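Carpet on a table, yes or no?

kioko_kib
Joined January, posts: 14

Right, settle something for us. I've covered the long table in the back room with a bit of teal carpet, because everything I put on the bare top slid or clattered and it was driving me mad. My brother-in-law Wafula says carpet belongs on floors and I've ruined a good table. I've not glued it, before anyone shouts. Has anyone else done this and lived with it for a while?

Mrs_Altby
I had carpet on my sewing table for years and loved it! Pins stay put, scissors don't scratch, and it's lovely and quiet. The fluff is a pain though. You'll be hoovering a table, and you do feel a bit daft the first few times.

skosa_dave
Sorry, I'm with Wafula. One spilled tea and you've got a smelly table for life. Get a roll of that rubbery drawer liner, it does the same job and you can wipe it.

Mrs_Altby
Drawer liner goes sticky in the sun, Dave. I've peeled enough of it off shelves to know.

skosa_dave
Cheap stuff does. Mine's been down 5 years and it's fine.

rurnalau_pam
What are you actually keeping on it? If it's craft bits I'd say carpet every time, but if it's anything wet then no chance.

kioko_kib
Bit of everything Pam, which is half the argument! It's where the shopping gets dumped before it goes in the cupboards, so laundry detergent, tissues, paper cups, all sorts. I've stood a folding screen behind it, the woven rattan kind with pale wooden frames, so you don't get the whole muddle in your eye when you walk in. This is how it was looking this morning.

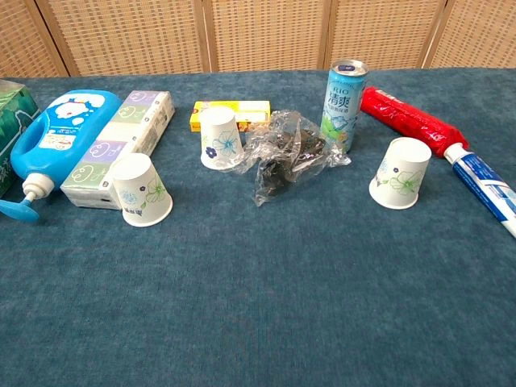
I do like the colour with the rattan, even Wafula gave me that much. He'd still have the carpet off tomorrow if I let him.

rurnalau_pam
Oh that's a nice screen. I'd keep the carpet but put a tray down for the detergent. They always dribble round the cap and you'll never get it out of the pile.

skosa_dave
So a wipeable thing on top of the carpet. Might as well have the wipeable thing and no carpet.

Mrs_Altby
Some of us like a soft table, Dave.

kioko_kib
Tray is a good shout, I've got an old tin one in the shed that might do. Carpet's staying till the first spill, then I suppose I'll be back on here asking how to get it out.

Kibet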